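Right, a few of you asked what I do all day now that I've moved over to the Tandari project, so I'm going to have a go at explaining it in little posts while the kettle's on. Bear with me, I do go on a bit.

The short version is that we collect examples. A person guides the arm through a small household job, the computer records everything the arm felt and saw, and we save that as one example. Then we do it again. And again! When there are enough of them, a learning system gets the whole pile and tries to work out how the job is done.

Our pile for the bowl job stands at 586 this afternoon. The target is 700, and I have promised Burgi Danzer we'll get there before the end of July, mostly because she has promised cake.

Burgi set up the whole collecting side here in Zatville and she is the most patient person I have ever shared a room with. She'll watch me fluff the same pick-up for an hour and then say, very kindly, "shall we look at your elbow?" (It's always my elbow.)

The bowl job sounds like nothing at all. Take hold of a small bowl by the rim with something in it, lift it, move it, put it down again. My niece could do it at two. But try it through a pair of stiff fingers that can only open and close, and you start to have real respect for toddlers.

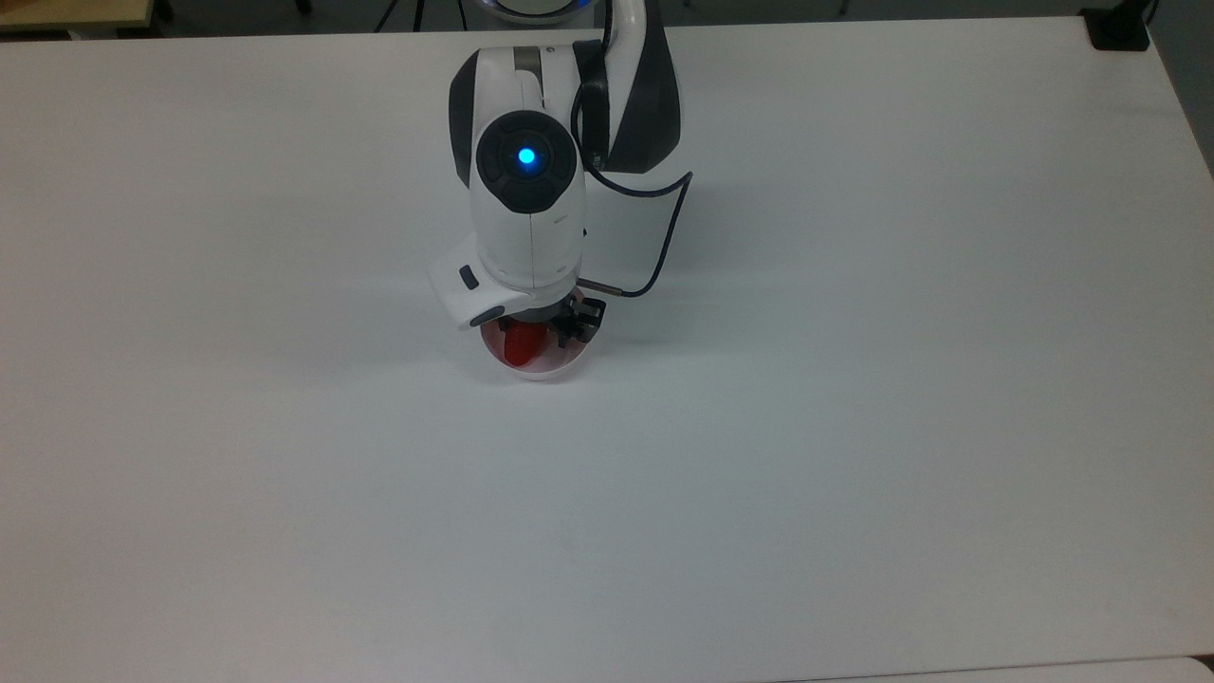 The rim is where all the trouble lives. Grip too near the top and the bowl swings as soon as you lift. Grip too deep and you knock whatever's inside. There's a narrow bit in the middle that feels right, and I've got so I can find it most of the time, though I couldn't tell you how.

Which is rather the point of the exercise, I suppose — I can't write it down, so I show it, hundreds of times over, and hope it sinks in.

Somebody asked whether we throw the bad ones away. Some of them, yes. I sat down with a big pot of tea last month and went back through everything, and 89 came out. Those were mostly ones where I'd stopped halfway to think, because a system that learns from me pausing will happily learn to pause. The 586 is what we've got after that clear-out, before anyone asks.

The slightly wobbly ones stay in, mind you. If the bowl tips and I bring it level again, Burgi wants that kept. She says a set with nothing but perfect lifts leaves the arm with no idea what to do the first time it gets one wrong, and I think that's rather a lovely thing to hear from your boss.

We also vary where the bowl starts. I was dreadful at this to begin with and put it down in the same comfortable spot every time without noticing. Now there's a list that tells me where to put it, and I grumble at the list, and the list is right.

The lot goes over to Pirzada for training when we hit the target. They had an early batch from us in spring and the arm managed the reach nicely, then closed its fingers on thin air, very confidently, beside the bowl. I have never felt so fond of a machine.

Anyway, tea's gone cold and I've got time for another run before five. If anyone from the old Adero crowd is reading, come and visit! Bring your own mug, we only have 2 and Burgi guards hers.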